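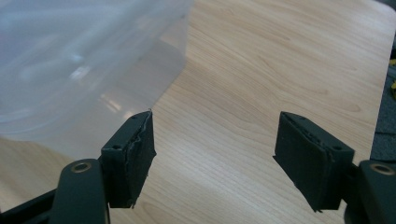 Pads before anything else

Tuesday, July 5, 2022

The pads on the gripper are due for replacing. The foam or rubber layer on both inner faces is worn and there's a pale line on each one, down the left where the covering has split or peeled, and along the top and side of the right at a seam or crack. The bottom of the left one is fraying. I had meant to spend this evening's club session on something else, but pads come first.

We are a student robotics club and this term's project is a small one. We collect demonstrations by hand, picking things up and putting them down on a table, and then try to train a model on them. Natália Ďurica wrote the recording script and Kofi Kwofie looks after the hardware. I do the sorting afterwards, and the blog.

The target is 600 demonstrations before the November showcase. We have 300 so far. Of those, 200 are simple pick and place, and the rest are pouring or opening lids, where most of the mistakes are. Fuseini Ackah has been going through the lids and marking the ones we should do again. I don't agree with all of his choices, but he has watched them more closely than I have.

Kofi's plan for the pads is to unscrew them, peel off what is left of the old layer, clean the plastic and glue on new strips. He wants to try a slightly thicker material this time. Ekow Boateng thinks that will change how the fingers close on thin things and that we'd be mixing two kinds of data — he may be right. We agreed to record 7 test picks with the new strips and compare them with the old ones before doing any more.

Other notes from this week. The project is now called Tumley, after a vote that went on far too long. Trinidad Sosa has put the folder names in order, so please stop saving things to the desktop. If you borrowed the small screwdriver set, Kofi needs it back before he can start.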